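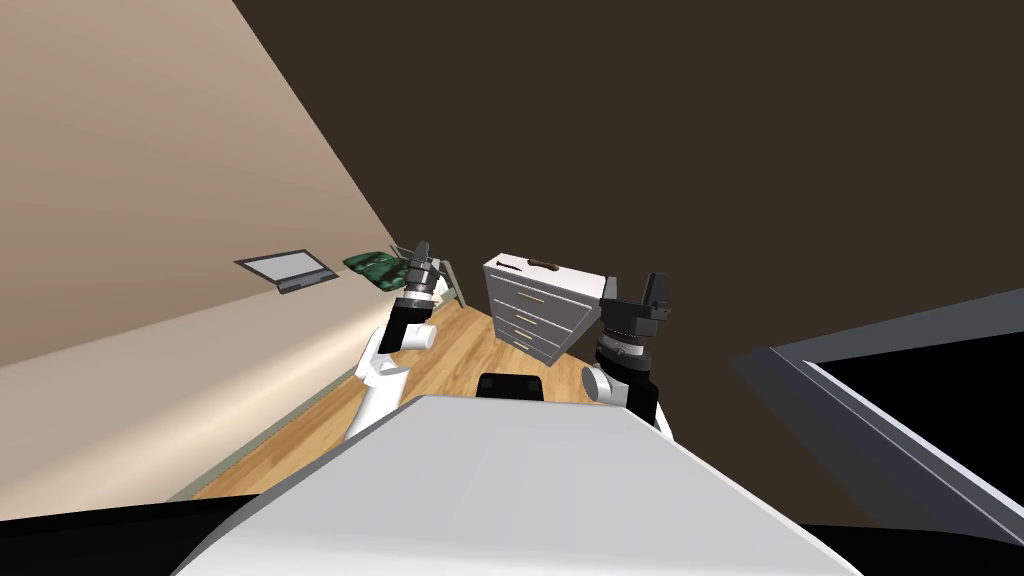 Moving the blog, and other things I said I'd finish by now

2018-05-16

Right. Quick one because I've got to be out the door in a bit and if I don't post this now it'll sit in drafts with the other ones.

So the old blog is going. Fenent, who have hosted it since the beginning, sent an email saying the free accounts stop in August and after that it's pay up or lose the lot. Fair enough. Can't complain about something I never paid a penny for (I did complain, to the cat). But it did mean I had to go back through everything and decide what to keep, and that has eaten my evenings for weeks.

700 posts. I had no idea. Most of them rubbish. There's a whole run from the first year which is just me writing down what I had for tea, with no comment. Beans. Beans again. One says "soup, fine" and that is the entire post. Two comments underneath, both wanting to know what sort of soup. I never answered. Leek and potato, if either of you is still reading.

I've kept 200 of them. The rule was meant to be anything I'd be happy for somebody to read out loud at me. Didn't stick to it. Kept some awful ones because of the comments, kept the long moan about the bus station at Skirkville because people still find it by searching, apparently it's the only page anywhere that tells you which side the 158 goes from. Which has probably changed. I should check. If you're reading this at the bus station, ask the driver, don't trust me.

The actual moving was horrible. Fenent will give you your posts in one enormous file, but all the apostrophes come out as little question marks. Every one. So you get don?t and can?t all the way down. I tried find and replace and it turned all the real questions into apostrophes as well, so then I had posts that ended "does anyone know a good plumber'" and I had to start again. Did it by hand in the end. Radio on, tea, one post after another. Got a sort of rhythm going. Quite enjoyed it by the end, don't tell anyone.

New place is Drarkix. So far so good. Plainer than the old one, takes a while to save, and there's a button right next to Publish that says Discard which is a daft place to put it. I've hit it 3 times. The first version of this post was longer and, I like to think, funnier. You'll have to take my word for it.

Things that didn't come across:

The links down the side. Half of them were dead anyway. It was a bit sad clicking through, all those people who posted every day and then one last entry saying sorry I've been quiet, back soon, and nothing after. Hope they're all just busy.

The visitor counter. Good riddance.

The recipes. They're on my computer, they're just a mess, measurements in whatever I felt like at the time. Want to cook each one again before I put it back up. The ginger cake definately needs less treacle than I said, several of you found this out before I did.

Comments have mostly made it but the dates are all wrong, so some of you appear to be replying to things I hadn't written yet. Leaving it like that. Life's too short.

What else. Garden, since people ask. Slugs have had the lettuces. All of them, to the ground, in a night and a bit. Sowed more in an old washing up bowl up on the wall, which looks dreadful but they haven't found it so far. Sweet peas are up. Runner beans in next week if it stays mild, I've got the canes ready but not the string, I never have the string.

Reading: nothing much. Picked up a thriller from the charity shop with the last chapter missing. Didn't notice until I was on the bus and ran out of pages. If anybody has a copy of Ragab and knows who took the boat, please just tell me, I'm not buying it again. I think it was the sister. It's always teh sister in these.

Anyway, what I need from you lot. If you've got the old address saved, change it. If you used to get the posts by email you'll need to sign up again, box is at the bottom of the page, I couldn't bring the list over and didn't feel right copying everyone in without asking. And if you spot a don?t that I missed, say so in the comments and I'll fix it when I'm next sat down.

Old site stays up till August, so grab anything you want from it before then. Ginger cake next, probably. Need to buy treacle. Less treacle.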